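**Two-arm sorting cell, May, start 08:12**

Cell handed over from Meifang Su with a note: right gripper drifts low after long runs, left fine. Prakero controller log shows 813 cycles on the right side since last zero. Limit on our sheet is 300, so it was well overdue.

Checked mounting plates first. All bolts on the left plate at torque. One on the right plate took a quarter turn. Marked it with paint pen, will look again after 100 cycles.

Re-zeroed both arms from the Dristcombe fixture. Right wrist was out by 12 counts, left within tolerance. Fingertip height now set with the feeler over bare wood, tips pointing down.

Sort set is brushes, scissors and small paint bottles, with the bins and the yellow container along the back edge. 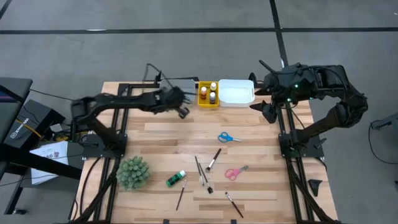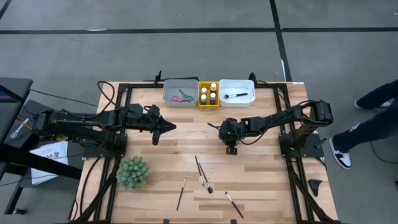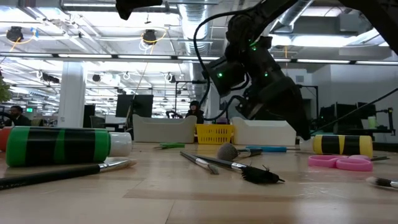
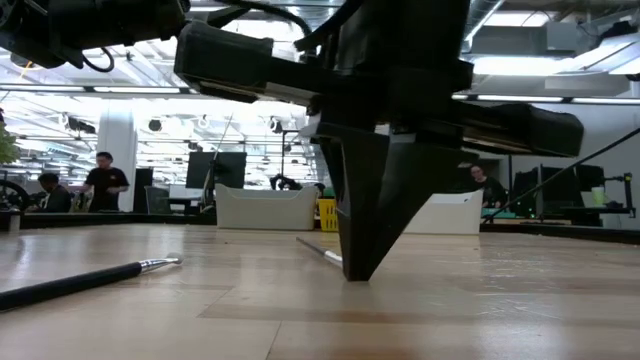 Cable slack still bothers me. The loop at the left wrist is long enough to catch when the elbow folds back past the rail. Shortened it by one tie and ran the joint through full travel by hand, power off. No snag. The right one I left alone until the new Flimine clips arrive.

Thin brushes are the worst case for finger height. With the tips a shade high they close on air, and a shade low they push into the table and trip the current limit. Xiuying Shen wants the limit raised. I would keep it where it is and zero more often.

To do:

- recheck right plate bolt
- swap right fingertip pads, spare pair in the Long drawer
- add cycle count to the handover sheet
- ask Meifang which feeler she used last time, mine has a bent leaf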